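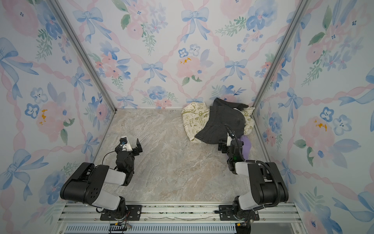 플러포트, 가정용 집안일 로봇 '프린디어' 중간 결과 공개… "빨래는 아직 제가 더 빠릅니다"

안녕하세요, 플러포트(Flirport)에서 프린디어(Prindier) 프로젝트를 맡고 있는 비시타시온 오르투뇨(Visitación Ortuño)입니다. 보도자료라고 하면 보통 "혁신적인"으로 시작하던데, 홍보팀에 제가 직접 쓰겠다고 우겨서 이렇게 됐어요. 딱딱한 문장은 맨 아래 회사 소개에만 남겨 두었습니다.

요즘 기자분들을 만나면 질문이 거의 똑같습니다. "그래서 로봇이 빨래를 개 줍니까?" 제 대답도 늘 같아요. 조금요. 어떤 날은 꽤 잘하고, 어떤 날은 제가 옆에서 한숨을 쉽니다. 이번 발표는 그 '조금'이 어느 정도인지 숫자와 함께 말씀드리려고 준비했습니다.

프린디어는 팔 두 개로 옷을 집고, 펼치고, 옮기는 일을 배우는 시스템입니다. 저희가 지난 시험 기간에 맡긴 일은 아주 소박합니다. 뭉쳐 있는 옷 무더기에서 한 벌씩 떼어 내기, 바닥에 펴기, 반으로 접기, 한쪽으로 밀어 두기. 사람이라면 전화 통화를 하면서도 하는 일이죠. 저희 어머니는 드라마를 보면서 하십니다.

시험은 모두 1000회 진행했습니다. 한 번에 옷 한 무더기씩이고, 사람이 손을 대면 그 회차는 실패로 쳤어요. 이 기준 때문에 팀 안에서 말이 많았습니다. 마지막에 소매 하나만 살짝 빼 줬는데 그것도 실패냐고요. 네, 실패입니다. 집에서 소매 하나 빼 주려고 소파에서 일어나야 한다면 그 기계를 산 보람이 없잖아요.

결과부터 말씀드릴게요. 무더기에서 옷을 한 벌씩 떼어 내는 단계는 80퍼센트가 성공했습니다. 떼어 내기부터 접기까지 끝까지 마친 비율은 43퍼센트였고요. 저는 이 두 번째 숫자를 보도자료 제목에 넣고 싶었는데 홍보팀이 말렸습니다. 그래도 본문에는 넣어도 된다고 해서 이렇게 씁니다. 절반이 안 됩니다!

왜 이렇게 차이가 나느냐면, 옷이라는 물건이 참 고약합니다. 컵은 어제도 컵 모양이고 오늘도 컵 모양이에요. 그런데 청바지는 던질 때마다 다른 모양이 됩니다. 뻣뻣해서 한쪽을 집으면 반대쪽이 같이 딸려 오고, 허리 부분은 두꺼운데 밑단은 또 다르고요. 얇은 천은 정반대의 문제를 일으킵니다. 두 겹을 한 겹인 줄 알고 집어 올리는 일이 정말 자주 있어요. 여기에 그림이 잔뜩 들어간 옷까지 섞이면 무늬의 선인지 주름의 선인지부터 가려내야 합니다.

배경 이야기도 해야겠네요. 처음에는 저희도 깨끗한 단색 배경에서만 시험했습니다. 숫자가 아주 예쁘게 나왔어요. 그런데 파트너사인 베나비데스(Benavides)에서 생활용품 개발을 하시는 분들이 보고서를 읽고 딱 한마디 하셨습니다. "이런 집에 누가 살아요?" 할 말이 없더라고요. 그 뒤로는 꽃무늬 벽지에 대리석 무늬 바닥까지, 화려한 조합에서도 같은 일을 시켰습니다. 성공률은 떨어졌고 팀 분위기도 잠깐 같이 떨어졌지만(간식으로 수습했습니다), 저는 지금 숫자가 훨씬 마음에 듭니다. 누구네 집에 가져가도 덜 부끄러울 숫자니까요.
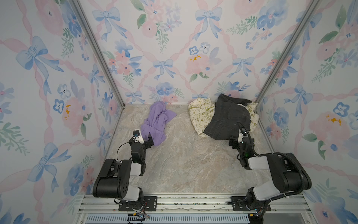
두 팔을 어떻게 나눠 쓰느냐도 이번에 공을 많이 들인 부분입니다. 사람은 왼손이 잡고 있는 동안 오른손이 편다는 걸 생각도 안 하고 하죠. 기계한테는 이게 전부 결정입니다. 같은 옷에 둘 다 달려들지, 각자 다른 옷을 맡을지, 한쪽이 기다려야 할지. 초기 버전은 서로 양보하다가 둘 다 가만히 서 있는 일이 잦았어요. 좁은 복도에서 마주친 두 사람 같았습니다. 지금은 많이 나아졌고, 각자 맡은 옷을 건드리다가 필요할 때 한 벌에 모이는 동작까지는 제법 자연스럽습니다.

속도는 솔직하게 밝히겠습니다. 옷 세 벌을 처리하는 데 평균 300초가 걸립니다. 5분이에요. 저는 같은 일을 1분 안에 끝냅니다. 팀에서 제일 느린 사람도 프린디어보다는 빨라요. 다만 프린디어는 새벽 3시에 시켜도 불평을 안 하고, 제가 출근해서 커피를 마시는 동안에도 하던 일을 계속합니다. 세탁물이 급하지 않은 곳이라면 느린 속도도 참을 만하지 않을까 하는 게 저희 생각입니다.

그래서 첫 현장은 가정집이 아니라 매장으로 정했습니다. 의류 수선 및 재판매 업체인 올니스(Allness)의 작업장에서 12월부터 시범 운영을 시작합니다. 맡을 일은 입고된 옷 무더기를 한 벌씩 떼어 놓는 것까지입니다. 접기는 당분간 올니스 직원분들이 계속 하시고요. 잘하는 것만 먼저 시키자는 쪽으로 의견이 모였어요. 올니스 쪽에서도 처음에는 접기까지 해 달라고 하셨는데, 저희 작업실에 오셔서 한나절 지켜보신 뒤에는 조용히 요청을 거두셨습니다.

현장에서는 담당 직원이 언제든 멈출 수 있고, 프린디어가 같은 옷에서 세 번 연속 실패하면 알아서 멈춘 뒤 사람을 부릅니다. 이 기능에 대해서는 칭찬을 좀 받고 싶습니다. 예전 버전은 포기라는 걸 몰라서 양말 한 짝을 두고 점심시간 내내 씨름한 적이 있거든요.

가정용 제품은 언제 나오느냐는 질문에는 아직 날짜를 드릴 수 없습니다. 가격도 마찬가지예요. 날짜를 말해 놓고 미루는 것보다는 지금 욕을 조금 먹는 편이 낫다고 봅니다. 설거지와 정리정돈도 연구는 하고 있지만 옷만큼 데이터가 쌓이지 않았고, 다림질은 안전 문제로 목록에서 뺐습니다. 뜨거운 물건을 쥐여 줄 만큼은 저도 아직 프린디어를 못 믿습니다.

다음 단계의 목표는 끝까지 마친 비율을 끌어올리는 것, 그리고 니트류를 시험에 넣는 것입니다. 니트는 이번 집계에서 빠졌습니다. 늘어나는 옷은 접는 도중에 크기가 바뀌어서 지금 방식으로는 평가하기가 어렵더라고요. 혹시 늘어나도 괜찮은 스웨터를 가지고 계신 분은 연락 주세요. 진심입니다.

작업을 직접 보고 싶은 기자분들은 플러포트 홍보팀으로 신청해 주시면 됩니다. 오전 10시와 오후 2시에 자리를 마련하고, 미리 골라 둔 성공 장면 대신 그날 돌아가는 그대로 보여 드립니다. 실패하면 실패하는 대로 보시게 될 거예요. 집에서 빨래를 가져오셔도 됩니다(니트만 빼고요).

플러포트 소개
플러포트는 가정과 소규모 매장에서 쓰는 양팔 작업 시스템을 개발하는 회사입니다. 프린디어는 의류 취급 작업을 대상으로 하는 플러포트의 첫 프로젝트이며, 베나비데스와 공동으로 시험 환경을 설계하고 있습니다.

보도 관련 문의
플러포트 홍보팀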